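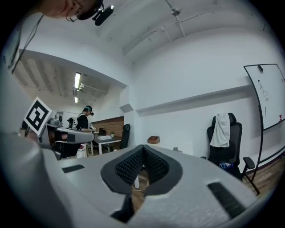
*Hand-held grippers and head-mounted cameras in use during the Irden comparison trial.*

**Irden compares hand-held grippers and camera positions before March release**

NIRTHORPE, December 8, 2021 – Irden has finished the first round of a trial comparing finger pads and camera positions on its hand-held gripper tools. The results will set the default configuration of the Riquelme kit, which goes to its first customers in March.

The trial covered 27 household and office tasks, from closing a box lid to hanging up a cloth. Operators worked with a gripper in hand, and two pad types were tested: a flat foam pad from the previous kit and a cupped rubber pad supplied by Jelport. Each pad type was used for 400 recorded attempts.

Operators using the cupped pads completed 22 of the 27 tasks without a change of grip. With the flat pads the figure was 20. The difference came from small rounded objects, where the flat pads tended to let the item turn. On thin, flat items such as cards and folded paper, the flat pads were quicker.

"We expected the rubber pads to do well on round things, and they did," said Rocío Lucero, who leads hardware testing at Irden. "The paper tasks were closer than we wanted. We're going to ship the cupped pads and keep working on the tip." 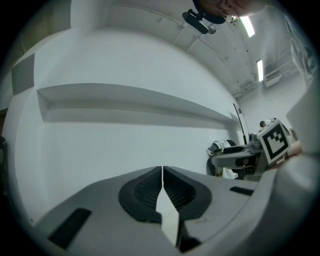
*Page last updated: December 2021. Corrected the name of the pad supplier in the second paragraph.*

The second part of the trial looked at cameras. A wide-angle camera on the gripper keeps the fingers in view through the whole motion, but the tool's own housing takes up a large share of the picture. A head-mounted camera shows more of the work area and loses the fingers when the operator's hand turns. Irden recorded tasks with each view alone and with both together.

Recordings made with both views needed the fewest repeats. The gripper view alone was good enough for tabletop tasks. The head view alone was not, and Irden will not offer it as a separate option.

Square printed markers were used to track position. Markers mounted close to the fingers were lost more often – usually behind the object being held – and the Riquelme kit will carry them farther back.

"Most of the complaints from operators were about cable routing and weight," Lucero said. "The cable for the head camera gets a longer sleeve. Weight will take another version."

A second round will repeat the paper and card tasks with a revised pad tip. Controller settings, including closing speed and trigger travel, were held constant in the first round and will be varied in the second.

**Availability**

Riquelme kits can be reserved through the Irden sales office in Nirthorpe. Owners of the previous kit can order the cupped pads separately; fitting them requires the adapter plate, sold with the pads.

**About Irden**

Irden designs and builds hand-held grippers and recording equipment for robotics teams.

**Press contact**

Irden Press Office, Nirthorpe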